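Chapter 14
Nuts, Wing Nuts and Small Fittings: Sorting and Identification

14.1 Scope of the chapter

Chapter 13 dealt with bolts and screws, where the thread is on the outside and can be measured directly. In a nut the thread lies inside the bore, and identification depends on three things taken together: the outer form, the width across the flats, and the pitch of the internal thread. The methods given here apply to loose stock, such as the contents of a mixed drawer or the small parts left over after a machine has been stripped down.

Sorting is done on a hard, flat, level surface. Parts are spread in a single layer before any are measured. A heap hides the smaller pieces and makes it difficult to judge relative size. Polished stone is acceptable, although steel parts can be hard to pick out where the stone is dark or heavily veined.
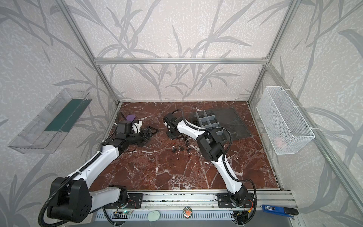
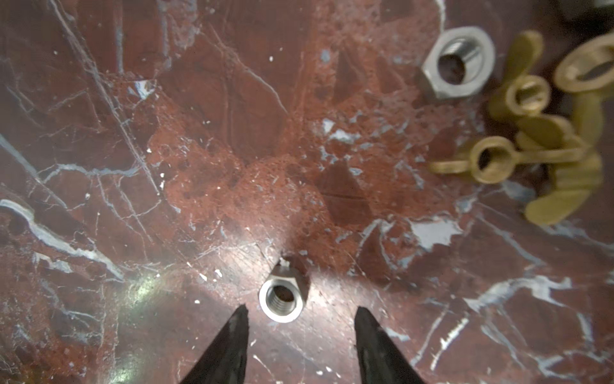 Figure 14.1 Small metal parts on a marble work surface. The second view shows two hex nuts of different sizes and, to the right, brass wing nuts.

14.2 Separation by form

The first pass is made by eye. Hex nuts have six flats and are turned with a spanner. Wing nuts have a round threaded barrel with two projecting wings and are tightened by hand. They are used where a joint has to be undone often, and should not be relied on where a set torque is specified. Brackets, sleeves and other fittings are placed in a separate tray and left until section 14.5.

14.3 Separation by size

Within each form, parts are then graded. Two hex nuts that look alike may differ in pitch, and the width across the flats is not sufficient evidence of thread size. A gauge or a known bolt must be tried in the bore. The bolt should enter by finger pressure for at least 2 full turns. If it binds earlier, it is withdrawn and the next pitch is tried.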